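Storing capped pens and highlighters on a desk: flat or upright?
Starkden Home Help > Desks and Storage

Posted by Sawsan Tarawneh, 7/1/18

I am sorting out a white desk that has collected a lot of small capped things. There is a peach organiser for the things I use daily and a white box for the rest. The organiser is open at the top, so whatever goes in it will stand on end.

Two points I can't settle. First, does it matter whether highlighters are kept flat or upright? I have read both. Second, can a small spray bottle of clear liquid share a box with pens - or should it be kept apart?

The desk is 135 cm wide and there is no shelf above it. I would prefer not to buy anything else.

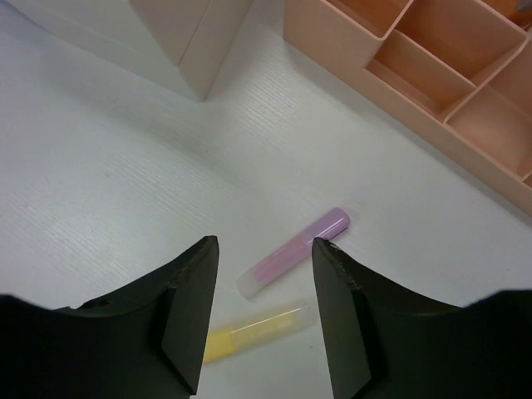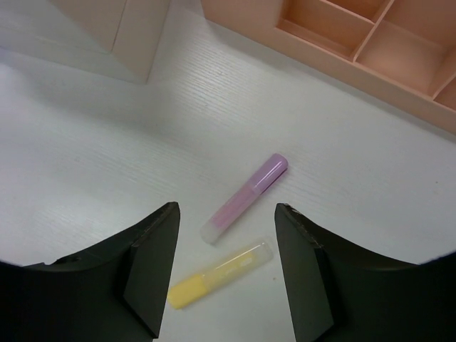
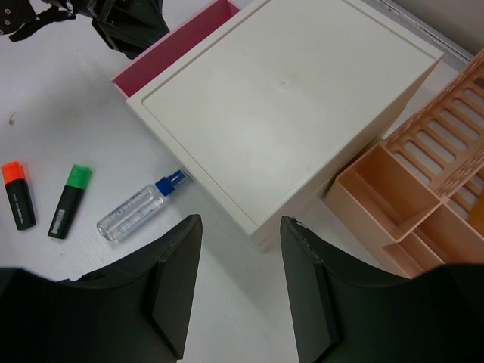
Corrigan

Flat is the safe choice for most highlighters. The ink sits in a fibre core and moves slowly towards whichever end is lowest. Stored tip up for months, the tip can go pale and scratchy. Stored tip down, it can flood when the cap comes off. Lying flat, the ink stays fairly even along the core.

For daily use the difference is small. If you want them upright in the organiser, put the cap end down and lay them flat if you won't be using them for a while. A dry tip will sometimes recover after a night cap down.

Gel pens and ballpoints are another matter. They feed by gravity, and I keep mine point down.

Keep the spray bottle out of the box. Small pump sprays weep at the collar when they lie on their side, and water-based ink on a damp barrel comes off on everything. Stand it in a corner compartment of the organiser if one is deep enough.

Prorus

flat. had mine upright since February and half of them are useless

Flundard

I agree with Corrigan on the spray bottle, less so on the rest. How well the cap closes matters more than the angle. Press each one until it clicks and throw out any with a split cap.

On sorting, I would go by how often you use a thing and ignore colour. Test everything on scrap paper first. I went through a drawer last winter and threw out six pens that no longer wrote, after which the remainder fitted without a second box. If the box has drawers, put a sheet of paper in the bottom of each - it catches leaks and can be changed when it marks.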